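Clokska hand-held gripper kit, evaluation unit
Pre-use inspection checklist with comments
Site: Alumel, bench 2
Date: Nov 7, 2022

1. Body and handle free of cracks. PASS
2. Fingers seated, mounting screws tight. PASS
Comment: one screw on the right finger took a quarter turn. Recheck at next inspection.
3. Fingers open to full travel without binding. PASS
4. Finger pads intact and bonded along the full length. PASS WITH COMMENT
Comment: left pad worn and uneven at the upper edge, with a few frayed fibers at the corner. Seam to the finger frame is closed. Do not trim the fibers with the pad installed.

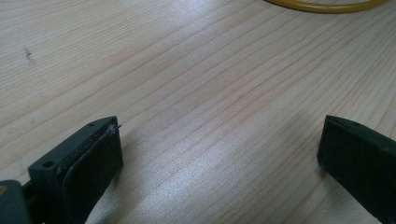 Sovgate quotes pad life at up to 3,000 cycles. The counter read 74 at the start of this check, so the wear is being raised with them as a supply question. Spare pads come in sets of 4.

5. Pinch point label legible. FAIL
Comment: label missing from the kit as delivered. Replacement requested.
6. Work surface clear within finger reach. PASS
7. Cables routed away from the fingers. PASS
8. Manual matches hardware revision. N/A
Comment: revised manual due in January.

Result: cleared for light parts only until item 5 is closed. Send the completed sheet to Benavides with the pad order.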